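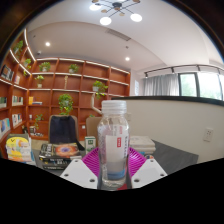
The deposit scheme introduced in Neltby last September has altered the way the town deals with its drinks containers. Under the scheme, shops with a floor area of more than 200 square metres must accept returns during opening hours and refund the deposit in cash or as credit. A clear plastic bottle with a screw cap, of the kind sold at any kiosk, now carries the same deposit as a can, and customers are asked to leave both the cap and the label in place. Glass remains outside the scheme until the council has reviewed the cost of collection.

Responsibility for transport lies with Olico, which serves 57 return points from its depot on the harbour road. Colette Millet, the firm's director of operations, reports that smaller shops had feared a shortage of storage space. Collections were therefore moved to the early morning, before deliveries arrive.

Unnur Norðdahl, who advises the council on waste policy, considers the rural districts the harder question. Drurer, the largest village in the area, has a single return point for 259 households, and its opening hours are short. A second site beside the school is under discussion, and residents may submit their views in writing to the town hall.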